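会社案内

クレムラ(Clemura)は、住まいと仕事場の「片づけ」と「しつらえ」を手がける会社です。家具の配置、収納用品の選定、引っ越し前後の荷ほどき、転居に伴う不用品の仕分けまでを一つの窓口でお受けしています。個人のお宅のほか、少人数の事務所、共同住宅のラウンジ、短期滞在用の部屋なども対象です。

沿革

もともとは、籠やトレイなど編み物の収納用品を扱う小さな卸売業でした。納品先のお店やお客様から「買ったものの置き場所が決まらない」「籠に何を入れればよいかわからない」という相談を受けることが多く、配達のついでに棚の中を整える作業を引き受けるようになりました。この作業の依頼が増えたため、卸売の部門を縮小し、現在の業務に移りました。

社名は卸売の頃から使っているもので、当時の倉庫の看板もそのまま事務所の入口に掛けています。書体が古く読みにくいというご指摘がありますが、来社の際は緑色の扉を目印にしてください。

業務の内容

一、居間・共用室の整理
ソファ、テーブル、椅子、スツールなど、人が座る場所のまわりを中心に作業します。居間には用途の違う物が集まりやすく、飲みかけのカップ、鞄、ノートパソコン、充電器、郵便物が同じ台の上に並んでいるお宅がほとんどです。当社ではまず台の上の物をすべて一度トレイに移し、毎日使うもの、週に一度使うもの、それ以外に分けます。毎日使うものは元の台に戻し、残りは棚か籠に入れます。

二、収納家具の選定と配置
黒い艶のあるキャビネットは部屋が引き締まって見えますが、天板のほこりと指の跡が目立ちます。拭き掃除の頻度を伺ったうえで、木の素地を生かした棚や白い天板のテーブルをお勧めすることもあります。すのこ状の棚板は風通しがよい反面、小さな物が落ちるため、籠やトレイとの併用が前提です。家具の買い替えを伴わない配置換えのみのご依頼も承ります。

三、配線の整理
床の電源タップと延長コードは、相談件数の多い項目です。部屋の中央にタップを置くと四方から使えて便利ですが、歩く場所をコードが横切ります。ロボット掃除機をお使いの場合は、走行の妨げにもなります。壁沿いに引き直す、長さの合うコードに替える、使う時だけ出して終わったら巻いて籠に入れる、という三つの方法からお選びいただいています。充電台の前は物を置かないよう、床に仮の印を貼ってお渡しします。

四、布物と座面の手入れ
クッションカバーの洗濯、ソファの座面の掃除、季節ごとの入れ替えを行います。縞柄とオレンジ色の組み合わせは、ここ数年ご要望の多い配色です。同じ柄のクッションをソファと椅子の両方に置くと、形の違う家具でもまとまって見えます。カバーは必ず替えを1組ご用意ください。

五、荷ほどきと段ボールの回収
引っ越し後の段ボール箱と梱包用の袋は、当日中に回収します。箱のまま部屋の隅に残しておくと、その上に次の物が載ります。透明な袋で中身が見えるものについては、分類が済むまで開けずに残すこともあります。

作業の進め方

お申し込みの後、担当者2名が下見に伺います。所要時間は1時間ほどです。この時点で片づけておく必要はありません。普段どおりの状態を拝見したほうが、見積もりの誤差が小さくなります。鞄が壁に立てかけてあれば、そこが帰宅後に荷物を下ろす場所だとわかりますので、その位置にフックや低い台を設ける案を作ります。

下見から見積書の提出までは3営業日いただきます。作業は原則として午前9時半に開始し、午後4時までに終えます。ご家族や同居の方が在宅のままでも構いません。ソファで過ごしている方がいらっしゃる場合は、そのまわりを最後に回します。

石目調の床では、家具を動かす前に脚の裏を確認し、必要に応じて当て布をします。丸いスツールなど軽いものは先に別室へ移し、キャビネットは中の瓶類を出してから動かします。瓶は蓋の締まりを確かめ、倒れないよう籠に立てて保管します。

事務所と展示室

本社はドリンダーレン(Drindalen)の駅前通りから一本入った建物の1階にあります。同じ建物の2階が展示室で、これまでに扱った収納用品のうち63点を手に取ってご覧いただけます。籠は編み目の粗いものと細かいものを並べてあり、実際に物を入れて試せます。展示品の販売はしておりませんが、取扱店をご案内します。

8月は展示室を休室とし、棚の入れ替えと床の手入れにあてています。この期間も、お電話での相談と訪問作業は通常どおりです。

取引先と協力会社

家具の修理と座面の張り替えは、バレラ工房(Barrera)に委託しています。作業中に家具の不具合が見つかった場合は、お客様の了承を得てから工房へ見積もりを依頼します。修理代金は作業料金と別のご請求になります。

料金とお支払い

料金は部屋の広さと作業人数により決まります。下見と見積もりは無料です。段ボールの回収は1箱あたり600円を申し受けます。お支払いは銀行振込のほか、Visaカードがご利用いただけます。現金は作業当日に限り、担当者がお預かりします。

お断りしている作業

ピアノや耐火金庫の移動、エアコンの取り外し、壁内の電気工事は行っておりません。書類の廃棄は、お客様ご自身に一枚ずつ確認していただいたものに限ります。薬品や塗料の残りについては、お住まいの自治体の窓口にお問い合わせください。

お問い合わせ

受付時間は午前9時から午後5時までです。下見をご希望の方は、部屋数、お住まいの階、エレベーターの有無をお知らせください。

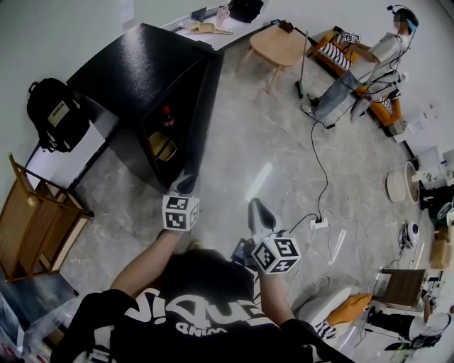 駐車場は建物の裏手に2台分あります。籠や小さな棚をお持ち込みになってご相談の方は、裏口の呼び鈴を押していただければ、係の者が荷物を受け取りに出ます。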